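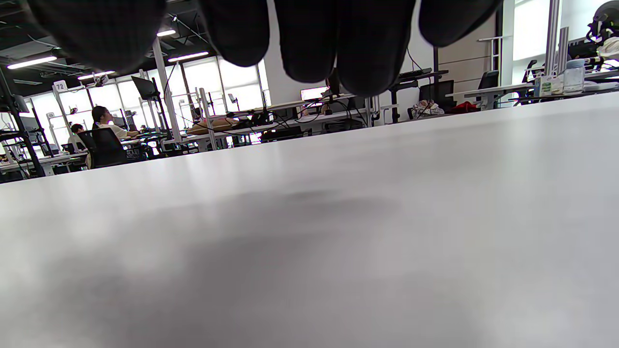
Gloved fingertips above a white tabletop.

Model Railroad Operation, Evening Course
Handout 4: Dirty track, and what gets sold to fix it

Read this before the session. Bring one locomotive that stalls and one that doesn't. Any scale, but two-rail DC or DCC only, please. The three-rail people get their own handout in August.

4.1 What the black stuff is

Ask at any club and you'll be told it is dust, oil, oxide, plastic from the wheels, carbon from arcing, or cat. All of these have been found on somebody's layout. The mix depends on the room, the wheels, and how much the owner oils. I am suspicious of any article that names a single cause, and more so when the article ends with a product.

What we can say with some confidence is that a wheel makes contact with the rail over a very small patch. Anything that lifts the wheel off the metal interrupts the current, and a small spark tends to form when contact breaks. Sparking leaves residue. Residue causes more breaks. How fast this happens is where the arguments start.

4.2 The claims

The Preko cleaning pad is advertised as good for 2,000 passes "without scratching." The leaflet doesn't say how long a pass is, what pressure was used, or what magnification anyone looked through. We will look at a used rail section under the loupe and you can decide for yourselves whether the word "scratching" means anything.

The Lunduvico fluid is sold as a conductive film. Be careful with this one. A liquid that really conducted well would be a problem at every insulated frog and block gap on the layout. What its users are probably seeing is the effect of wiping the rail, which you can get with a plain cloth. I have asked the seller for resistance figures and received a second copy of the brochure.

The Rarden abrasive block works. It removes dirt quickly and everybody is pleased the same evening. The complaint is that a coarse block leaves grooves, and grooves fill up again. I believe this on balance, but the before and after photographs usually passed around were taken under different lighting, so don't treat them as proof.

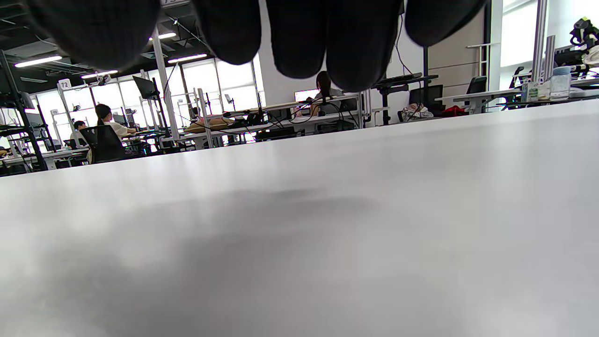
Low view across a table, with an office area behind.

4.3 The test we ran

Last term's group used the Vanags test loop, a plain oval with two turnouts, divided into 19 sections. Each section was cleaned by one method only, or left alone. A single four-axle diesel with pickup on all wheels was run at a crawl for 10 laps, and stalls or visible hesitations were written down by section. We repeated this over the term, and the log has 117 entries.

What came out of it:

Cleaned sections did better than untouched ones. No surprise.
The differences between cleaning methods were small, and changed places from one week to the next.
The turnouts produced more trouble than all the dirt put together. Most of that was one point blade not closing properly, which no fluid will cure.
The sections nearest the window did worse. We never found out why. Humidity was suggested and not measured.

Now the weaknesses. The same locomotive carried dirt from section to section, so the "one method only" rule was broken by the first lap. The observers knew which section was which. One person's hesitation is another person's slow speed. I would not buy or refuse anything on the strength of this log, and I ran it.

4.4 Wheels
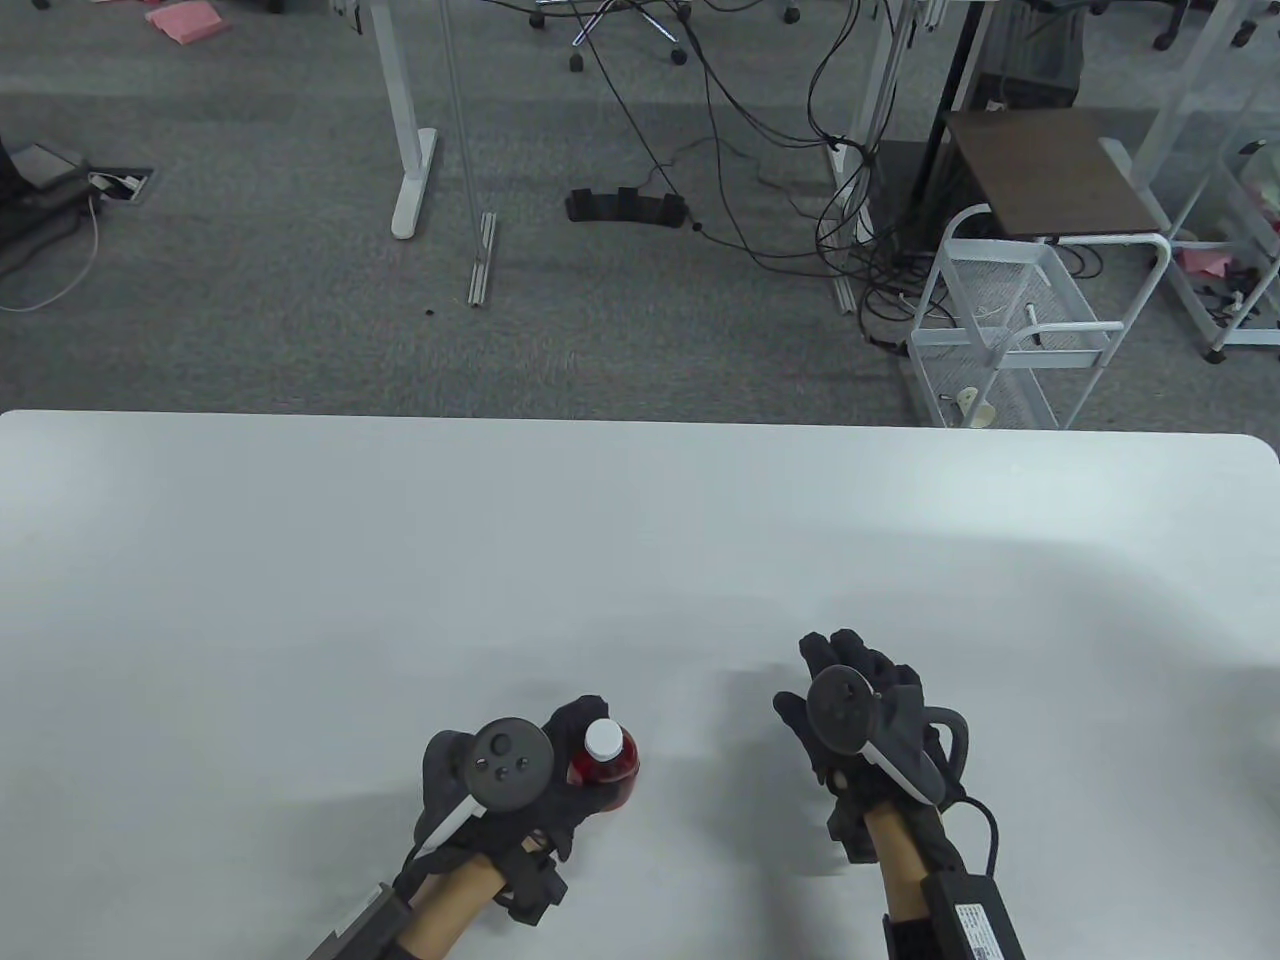 Most owners clean the rail and forget the wheels, then blame the rail. A locomotive with filthy treads will dirty a clean loop in an evening. Lay a damp cloth over the rails, hold the locomotive with one truck on the cloth and the other on live track, and let the wheels spin. Turn it around and do the other end. If it has traction tires, keep solvent off them, since some kinds swell.

Pickup wipers deserve a look as well. Lint gets under them and they lose tension. Bending one back is a minute's work, and it has rescued more "dead" models at my bench than any bottle has.

4.5 For the session

Measure the voltage at the far end of your own loop before you clean anything. If it drops badly under load, you have a feeder or rail joiner problem. Write the reading down, clean, and measure again. People are often unhappy with the second number.

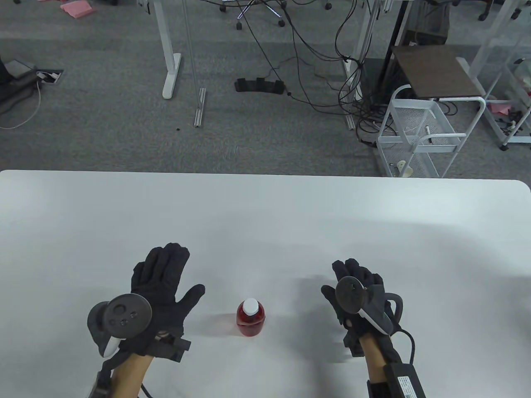

Small bottle with a white screw cap, between two gloved hands.

Questions to think over:

How would you run the loop test so that the observer doesn't know which section is which?
What would a fair control for a cleaning fluid be? Dry cloth, wet cloth, or both?
If a stall happens once and won't repeat, does it go in the log?

Reading: your decoder manual, the pages on short circuits and stay-alive capacitors. Skip the testimonials at the back.

Handout revised February 29, 2020. The earlier version recommended the coarse block for brass rail. Please cross that out.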